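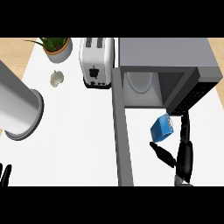

The Apartment Kitchens of Olalville

When the old hosiery mill in Olalville was turned into apartments, the plans called for 183 units, and every one of them got a kitchen smaller than a parking space. The tenants started moving in two years ago. Most came from houses, and most brought too much with them.

Ayantu Gebremichael lives on the fourth floor. She cooked for a family of six in Birotia before her children grew up and left, and she owned three stockpots, a stand mixer and a chest freezer. The freezer went to her sister. The mixer lives in the hall closet, next to the vacuum cleaner.

"I cried over the pots," she says. "Then I found out I could make the same stew in a small one and just make it more often."

She shops differently now. In Birotia she drove to the warehouse store on Dobre Road every other Saturday and filled the back of the car. These days she walks to the corner grocery with one bag and buys what she will cook that night and the next. She says her bill is almost the same. She throws out less lettuce.

What the Mill Left Behind

The building makes some of the decisions for its tenants. The outside walls are brick and two feet thick, so nothing could be vented through them without a lot of drilling, and the developer put in fans that clean the air and send it back into the room. Frying fish is a topic at tenant meetings. So is the freight elevator, which still works and is the only way to get a refrigerator upstairs.

The windows are the good part. They are tall, made to light the knitting floors, and people grow herbs and peppers on the sills well into the fall. On the west side it gets hot enough by August that several tenants have hung bedsheets over the lower panes. Rent for a one-bedroom on that side is $987 a month, a little under the east side, which looks over the river.

Supper on the Fourth Floor

The small kitchens had one result the developer did not plan. Few people in the building can seat more than four, so the fourth floor began eating together in the wide corridor where the mill carts used to run. Each household cooks one dish. Someone sets up folding tables at six and they are put away by nine, under an agreement with the manager that took most of a winter to work out.

The next supper is Thu 19 July. Gebremichael is making lentils and flatbread, in two batches, and her neighbor across the way has promised corn. Last time 18 people came, including a couple from the second floor who had followed the smell up the stairs.

She has been asked whether she would take a bigger place if one opened up in town. She looked at one in the spring, a duplex near the Bulex plant with a full-size range and a pantry. She told the agent she would think about it, and then she renewed her lease at the mill through next year.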